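How I Bag Up Fruit So It Gets Home (and Stays) in One Piece

I buy way too much fruit. I admit it. There's a produce stand called Welier a short drive from me, and I walk in for two lemons and walk out with half an orchard. For years most of that orchard arrived in my kitchen with dents in it, and then I'd stand at the counter feeling bad and make yet another smoothie I didn't want.

So a while back I got serious about how I pack the stuff. My friend Madhu Khurana used to bag groceries in college and she gave me the basics, and the rest I figured out by squashing things. You don't need any special gear, just a few of those thin plastic produce bags and a bit of table.

What you'll want:

A few thin plastic bags, the lightweight kind
A clear spot on a table or counter
A dish towel
Your fruit, dry (wipe it if it isn't!)

Step 1. Open the bag before you pick anything up

Sounds silly, but this is where I lose most of my time. Thin bags cling to themselves. Rub the top edge between your palms until the two sides slide apart, then stick your whole hand in and push down to the corners. If it's really stubborn, dampen your fingertips a tiny bit on the dish towel.

Step 2. Lay it down

Madhu stands her bags up and drops things in from the top, and she's fast, so good for her. Mine fall over. I lay the bag flat on the table with the opening facing me and fold the top edge back on itself, maybe an inch, like a cuff. The cuff holds the mouth open a little and gives you something to grab. One hand keeps the edge up, the other hand does the loading.

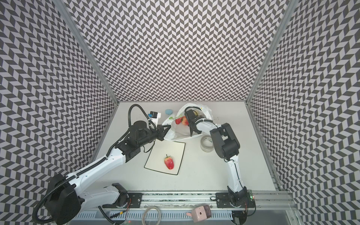

Step 3. Firm things to the bottom

Apples, lemons, hard pears, anything you could knock on, those go all the way to the back corners. Slide each piece in along the table. If you drop them in they knock together, and you won't see the bruise until tomorrow. Then comes the medium stuff like peaches and plums, and the soft stuff goes nearest the opening. Berries, if they're loose, get their own bag. I have tried to cheat on this one many times and I always end up with jam.

Step 4. Stop sooner than you want to

I fill a bag to maybe 70 percent and quit. You need that extra plastic at the top to gather and hold, and an overfull bag splits right when you get to the porch stairs. (Ask me about the plums of last March. They rolled all the way to the neighbor's driveway!)

Step 5. Stand it up slowly

Gather the top in one hand, put your other palm flat under the bottom, and tip the whole thing upright. Let everything settle before you lift. If a stem is poking into the plastic, turn that piece of fruit around now, while you can still reach it.

Step 6. Twist it loosely, no knots

One loose twist and a clip is plenty for the ride home. Knots trap damp air, and then you have to rip the bag to get in, and I like to use mine again. Once you're home, take the clip off and open the bag up, or move the fruit to a bowl.

To reuse the bags, I turn them inside out, shake out the crumbs and leaves, and hang them over the faucet to dry. They last me quite a few trips. Any bag with a hole gets demoted to lining the bathroom trash can.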